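Hamivero Owners' and Dealers' Forum
Minutes of the spring meeting, May 18, 2024

Present: Nuala Ní Bhriain (chair), Desta Ayele, Damian Czerwiński, Teodor Pawlak, and members from the northern and coastal branches
Apologies: Dariusz Sikora (items sent in by email and read out by Desta)
Minutes taken by: Teodor Pawlak

1. Minutes of the last meeting
Agreed with one correction. The Duda workshop closes at six on late nights, not seven. Teodor to amend.

2. Sales round-up
Damian gave the figures and was clearly delighted to do so. The three sites sold 807 used cars between them over the half year, the best result since the Lovum branch joined us. Small hatchbacks did most of the work, but estates have picked up wonderfully too, and Lovum could have sold more of them if the stock had been there. New car orders were flatter. Desta asked whether that was down to price or waiting times. Damian thought waiting times, mostly, and said two customers had moved to nearly-new cars after their build slots slipped again.

Nuala asked for the thanks of the meeting to be recorded for the whole forecourt team. Warmly agreed!

3. Servicing and MOTs
Workshop bookings stand at 1634 for the same period. Dariusz wrote that the new reminder texts are working a treat and that far fewer people are forgetting their MOT date. He would like the text to go out a week earlier, so that anyone needing tyres has time to order them. Agreed.

There was a long and lively talk about courtesy cars. Duda has enough, Lovum does not, and at the moment cars are being driven between the two on the same morning they are needed. Damian offered to lend Lovum two of the small automatics until July. Desta will draw up a shared diary so that both front desks can see what is out and what is due back.
Action: Desta, Damian

4. Electric car open day
Everyone is very keen on this one. The plan is for short test drives from the Duda site, with a route that takes in the ring road and the hill by the reservoir — the hill was Nuala's idea, so people can feel the braking for themselves. We will ask owners who already run an electric car to come and chat to visitors. Desta has had lots of offers and reckons we could have around 20 owners on the day, which would be brilliant.

Teodor asked about insurance for drivers under 25. Damian to check the policy wording before anything is printed.
Action: Damian

5. Fliko booking app
Teodor has been trying Fliko on the Lovum desk and likes it very much. Customers pick their own slot, the job card fills itself in, and the parts list goes straight through to stores. Two grumbles: it won't take a registration typed with a space in it, and cancelled slots stay greyed out until the next morning. He has reported both. Members voted to carry on with the trial and to add Duda once the registration problem is fixed.
Action: Teodor

6. Customer area at Lovum
Desta reported that the quotes are in and the cheaper one includes the flooring. Members preferred plain, light surfaces that are easy to wipe down, and a proper run of sockets for people who want to work while they wait. The coffee machine stays where it is.

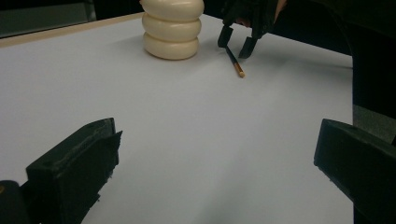

White tabletop with a pale wooden rim.

The old leaflet rack will go. Nuala asked for the children's corner to be kept near the window, where they can watch the cars come and go, and this got a big yes from the coastal branch. Work to be fitted around the busy plate-change weeks.
Action: Desta

7. Any other business
The charity car wash raised £100 more than last year. Well done to the apprentices, who were soaked through and still smiling at the end of it.

A member asked whether winter wheels could be stored at Duda over the summer. Dariusz to be asked about space and a fair charge.

8. Next meeting
July, at Lovum, date to be sent round by Teodor. Items for the agenda to Nuala, please.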